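Speaker Notes: Names, Robes and Alms in a Working Monastery
Public Lecture Program, Aravena Hall, Trutthorpe

Opening (before the first slide)

Good evening, and welcome. On behalf of the Werkavmont Center for the Study of Religion, thank you for coming. Tonight's talk concerns the daily life of Buddhist monks and nuns, and in particular the rules that govern what they own, what they eat and how they are addressed. It will run until 8:00, with questions afterward. Please hold questions until then.

[Pause for latecomers.]

1. Entering the community

In most Theravada countries a person enters monastic life in two steps. The first is novice ordination, which a child may take. The second is full ordination, for which a man must be at least 20 years of age. The candidate's head is shaved, the robes are requested from the senior monks, and the precepts are recited aloud in Pali. Novices observe ten precepts. Fully ordained monks in this tradition observe 227 rules, which are recited together twice each month.

Note to speaker: say "Pali" slowly and write it on the board. Audiences at the Zosow lectures confused it with "Bali."

In Thailand and Myanmar, many men are ordained for a short period, sometimes a few weeks, and then return to lay life. There is no disgrace in this. Families often regard a temporary ordination as a gift of merit to the parents.

2. The new name

At ordination the candidate receives a name in the language of the scriptures. In the Theravada countries this is a Pali name. In the Tibetan schools it is a Tibetan one, often sharing an element with the name of the teacher who gives it. The birth name may continue in use among relatives and on passports. The Center's reading collection, which holds 2000 volumes, catalogs monastic authors under the ordination name with a cross-reference to the birth name.

3. Robes and bowl

The traditional possessions of a monk are few: the robes, an alms bowl, a belt, a razor, a needle, and a strainer for water. Robe color varies by country and by lineage. Ochre and saffron are common in Southeast Asia, maroon in Tibet, gray or brown in parts of East Asia. Color alone should not be used to judge a person's rank.

[If time is short, skip to section 5.]

4. The alms round

The alms round takes place soon after dawn. Monks walk in single file, in order of seniority by ordination. They do not ask for food. Lay people place rice and other dishes in the bowl, and the meal must be finished by noon. Our study guide gives 17 short accounts of the morning round, and copies are on the table by the door.

5. Handling and offering

Many of the rules come down to what the hands may do. A monk in the Theravada tradition does not take food that has not been formally offered, and the giver is expected to be within arm's reach. Giving with both hands is widely taken as a sign of respect. Ask the audience to consider how seldom we attend to our grip in ordinary work, where each hand may be closed on a tool of its own, as with the two black grippers held over the white paper on this table, and a cable trailing from each. A person so occupied could neither give nor receive in the manner described. The one who offers must first put other things down.
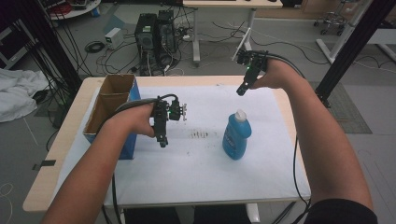
Allow a moment here, then continue with the exception for water, which may be taken without being offered.

6. Closing remarks

Thank the audience. Remind them that the hall seats 67 and that places for the December lecture, on monastic education, must be reserved in advance. The reading list is available at the desk. Visitors who plan to attend a temple should dress modestly, remove their shoes where asked, and avoid pointing their feet toward an image of the Buddha.

Take questions until the hall closes at 8:30.

Contact: Public Lectures Office, Werkavmont Center for the Study of Religion | © Werkavmont Center. All rights reserved. | Back to top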